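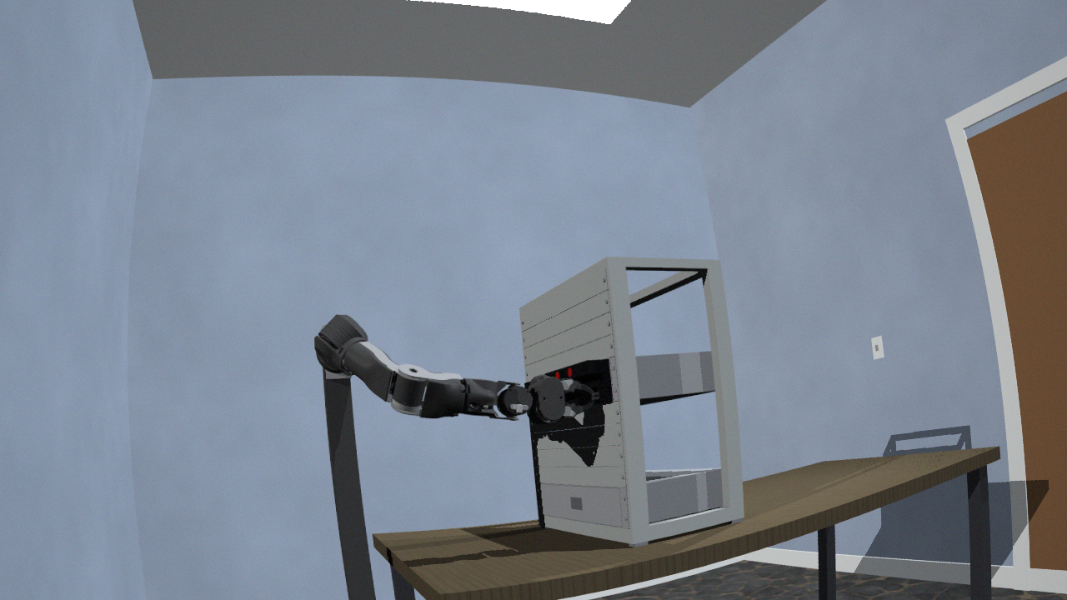

Arm at the white cabinet, simulated.

Saturday, late morning

Workshop notes from the Rundgate writing group, my week to keep the book. We had the back table to ourselves and the kettle was already on when I got in, so a good start!

Warm-up was the letter exercise: write to someone who moved away and leave out the one thing you really want to say. I gave us 12 minutes and it felt short (I was mid-sentence when the timer went). Mine was a letter to an old landlady and it got away from me a bit – I want to keep the part with the stairs and throw out the rest.

Then the longer pieces. Two people read. First up was the next chapter of Collado, the ferry novel, and wow, the dialogue has loosened up so much since spring. We all got lost in the same spot, though, where the uncle comes back and we can't tell if it's the same night. A line of weather would fix it. The other was a poem called Stasau, very spare, lots of white space on the page. I loved it and couldn't say why, so I've taken a copy home to read again.

We argued for ages over present tense. I'm still for it in short things and against it in anything with a flashback, and I know I'm repeating myself from last month.

Stuff to carry over:

Pages for reading aloud – up to 2 each, double spaced please, my eyes are going.

Alloto, our little anthology, still needs a running order. I tried putting the funny pieces together and they killed each other, so I'm going to spread them out and see. Deadline for final drafts is the end of September.

Bring: a first paragraph you gave up on. We'll swap them and write the second one for each other.

My own story is still stuck at the bus station. Might try starting it on the bus.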